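Our little arm is picking up sunglasses now

Ukcombe, December 2019

Quick update from the workshop, and it's a fun one! If you've been following the arm project since we started it in September, you'll remember that the first version mostly knocked things over. Well, we've moved on to sunglasses, and I'm way more excited about that than a grown adult should be.

The arm is called Corora (the name won the vote in our group chat, and I've stopped arguing about it). She's white plastic, with black servos set into the segments and more loose wire than I'd like. Tidying the wiring has been on my list for weeks and it's going to stay there a while longer, sorry.

The task is easy to say and a pain to do — grab the sunglasses off the studded plate and drop them in the box with the white lining. Blocks were easy. Sunglasses are all curves and skinny bits, and they never lie the same way twice, so every try is a bit of a new puzzle. Which is why we picked them!
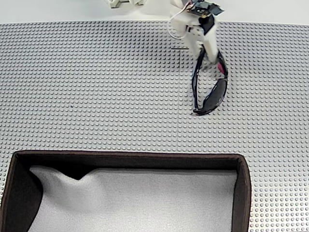
Corora with the shades in her fingers, up past the rim of the box.

We run everything on gray building plates, and I can't recommend that enough if you're doing a build like this at home. You can put a stop anywhere you like, pull it off again, and count studs when you want to set things up the same way tomorrow. Our woven basket used to creep across the table whenever somebody leaned on it, so now we just press a block up against the bottom of it and get on with our day. No drilling, no glue, no clamps rolling under the bench.

The software side is a small program we call Cheon, and it's at 3,816 lines now (I know, I know, I keep meaning to clean it up). It's slow. A full try takes roughly 24 seconds from start to finish, and you do find yourself leaning in and whispering at it. Our best evening so far was 3 good drops out of 5 tries, and there was cheering. 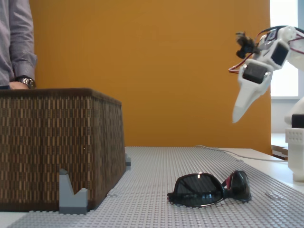 Basket, block and folded sunglasses on the plate, with the arm over on the right.

Next up is a softer fingertip. The pointy white ones are great for getting in under a temple arm, but I want a bit more grip on the lenses without scratching them. I've got a couple of shapes drawn up and the printer at Irnis, the shared workshop across town, is free most evenings, so I'm hoping to have a set to try before the holidays.

If you've got an old pair of shades in a drawer, bring them along next time you're in. The bigger and sillier the better — we need some variety, and I'd like to keep wearing mine!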